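Do I need a fruit colander?

17 July 2023

I have been reading kitchen advice again, and I should stop. The latest thing I am supposed to want is a "wash and serve" corner: a colander, a bowl and a plate kept out on the counter at all times, so that fruit gets rinsed and eaten and doesn't go soft in the fridge. The Flikov newsletter swears by it. The Flikov newsletter also sells colanders.

I own a colander. It's round, dented and lives under the sink, and fruit has never complained. But the pale ones in soft colors are everywhere now, and I'll admit the green is nice.
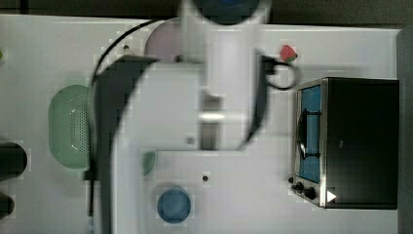

Light green colander, pink plate, blue bowl, one strawberry.

Look at how much table that takes up. An oval colander is a long thing to leave lying around, and my counter is already losing ground to the coffee maker. The small bowl I could live with. I'd use it for stems, or for the two olives left in a jar. The plate would have mail on it by dinner.

My other doubt is the color matching. Sternari had a post in May with 2000 words on picking "a calm palette" for your dishes, and I read all of it, and I still think a pink plate next to a green colander looks like a baby shower. Plain white would do me fine. I've had the same 10 white plates for years and have no plans to replace them.

Then there's the ketchup question, which gets people far more worked up than it should. Cap up or cap down? Fridge or counter? I'm a cap-down person – gravity is free – but I don't buy the idea that the bottle should live out by the oven where it's handy. Warm ketchup is not a treat.

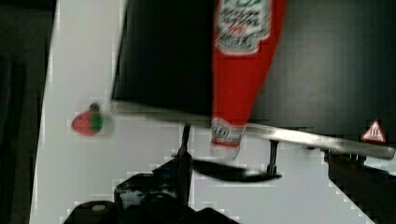 Ketchup, cap down, with the hot surface sticker behind it.

Those little triangles with the wavy lines are easy to stop seeing after a week. I'd keep anything plastic well away from a door that wears one, and I'd keep the strawberries away too.

So I'm skipping the corner for now. The old colander stays under the sink. I might get the blue bowl, if I can find one that isn't sold as part of a set.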